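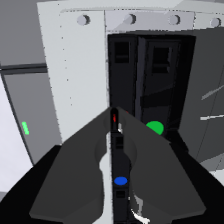 Gripper fingers, close up. Computer rendering.

Home | News | Music | Gigs | Letters

23rd December | By the music desk

Xolalpa choir learns its favourite carol was a jingle

(Xolalpa) – There were a few red faces and plenty of laughter at the community hall last night, when the Xolalpa choir learned that the lovely old carol it has closed every Christmas concert with for 13 years was written to sell a throat lozenge called Famus.

The news came from the folk group Rumorus, who were sharing the bill and had gone looking for the tune's composer so they could do the right thing and put a credit in the program. What they found was an advertisement from the local radio station, with the same melody, the same key change and, in place of the line about the shepherds, a cheerful promise of relief for tickly throats.
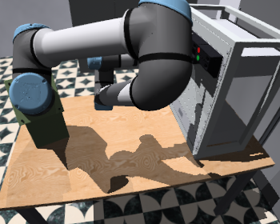 To everyone's credit, the choir talked it over at the tea break and decided to sing it anyway, and some 100 people in the audience joined in for the last verse, a good number of them (you could hear it quite clearly from the back row) choosing the lozenge words. The sopranos held the final note a little longer than usual, and the applause went on well after the piano lid was down.

Drerkik, the small label that records the concert each December, says the carol will stay on this year's album, where it is track nine, with both sets of words printed in the booklet. Only 107 copies are being pressed, so fans are asked to put their names down at the hall.

Comments (3)

altosection: I always thought "soothing balm" was an odd thing to bring to a stable. Still my favourite!

frontrow39: We had it at our wedding. Not sure how I feel now.

tunelesstenor: Can you still buy the lozenges?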